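Home | Notebook | Releases | Parts list | Contact
Search this notebook Go
Print this page | E-mail this page

July 7, 2021

Back on the stock module today, and I'm in a better mood about it than I was in June! The reorder report in Trurnis finally pulls its numbers from the live table and not from that overnight copy we were all quietly ignoring. I ran it against the full Mallix item list (2,652 items, half of them hinges, I swear) and it came back in roughly 5 seconds. The old one gave you time to go and make tea.

Still wrong: anything with two suppliers shows up twice. Deolinda Falcão spotted it first thing, before I'd even got my laptop open. She thinks it's the join on the supplier table and I think she's right, but when I took the join out the prices went missing, so it isn't as simple as deleting a line. For now there's a "preferred supplier" tick box on the item card. If it's ticked, only that one prints. If none is ticked you still get both lines, sorry.

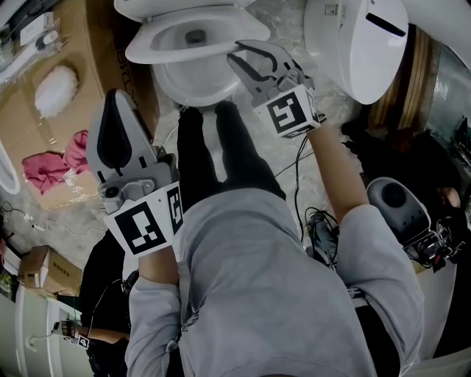
The other thing that ate my morning was the barcode import. Ilie saves its files with a semicolon between the columns and we expect a comma, so every row landed in the description field, which looked spectacular. I added a drop-down for the separator and it now remembers your last choice. Leonilde Carrilho wants it to guess by itself. Maybe later! I've been burned by guessing before (the date format business, you all remember).

Small stuff while I was in there:
- the low stock warning no longer pops up on items marked discontinued
- the quantity box takes decimals again, for the people selling cable by the yard
- Print Preview stays on the page you were looking at when you change the paper size
- fixed the spelling of "received" on the delivery screen, my fault, been there since version 5

Didn't get to the Cutora label printer. It prints the first label fine and then feeds seven blanks, every time, same number. I've swapped the driver and the cable and I'm starting to suspect the label height setting is being read in the wrong units. Leonilde has the manual, so I need to get it back from her before I touch anything else.

To do next: the supplier join, properly this time. Then ask Deolinda for her list of items with odd prices so I've got something real to test on.

Previous entry | Next entry | Back to top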